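Print this article | E-mail to a friend

Small wheels, long street: a week with the Naretgate delivery robot

August
By the Stoklow motoring and machines desk

Four in the afternoon, hot, and I am walking behind a box on wheels at the pace of someone's gran. The box is the Naretgate, a pavement-and-backstreet delivery robot from Antunes, sold as a kit to shops that want to send parcels round the corner without sending a person. Rental is 300 a month. Charger included, rain cover not.

Set-up first. Took me 36 minutes, most of it spent on the phone app, which wants you to walk the route once with the robot following so it can learn the way. Fine. Dull, but fine. The manual is short and has clearly been translated twice.

Then you let it go.
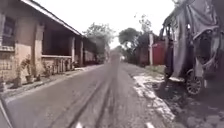

Robot's-eye view: veranda on the left, a cloth-draped structure on the right, open road ahead.

Straight bits are easy. It holds its line well, better than the Udgate I tried last year, which wandered about like a shopping trolley. The steering is smooth and the motor is quiet enough that two dogs slept through it. Gravel shoulders it dosen't like. Put a wheel off the tarmac and it slows right down, thinks, and creeps back on. Sensible, if you have the patience.

Parked vehicles are the real test on a street like this. No proper pavement to speak of, people leave vans where they like — and the robot has to decide whether to wait or go round.
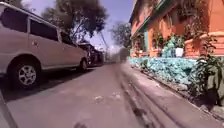 Mostly it goes round. It leaves a wide gap, wider than I would on a bike, and it gives a little chirp before pulling out. You can turn the chirp down but not off. By the third day I was hearing it in my sleep. The one thing I'd want changed is the way it stops dead for low branches and hanging plants, anything that waves. A setting for that is promised in the next update. We'll see.

Battery: 10 kilometres claimed. I got nearly all of it on the flat, a good bit less with the lid full of tinned food. Recharges overnight. The lid itself is the best part of the whole thing, big, light, locks with a code, opens with one hand while you hold a baby or a melon.

Camera picture on the app is soft. Good enough to see a car coming, no good for reading a house number, so customers have to come out to the gate. Some will mind.

Would I rent one? For a chemist or a bakery on a quiet road, yes. For a busy junction no, not yet.

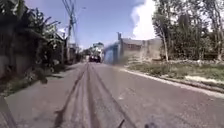

What you get for the money

Robot, charger, two spare tyres, app for 4 phones. Repairs by post, which is a pain with something this heavy. Antunes say a Stoklow workshop is coming.

Print this article | E-mail to a friend

Reader comments (3)

bikeshed: We had the Udgate at our shop and sent it back. Does this one manage kerbs or does it just sit there crying?

mrs_t: 300 a month! My nephew has a bicycle.

parcelman: Kerbs ok if they're low, we've got one. Agree about the chirp.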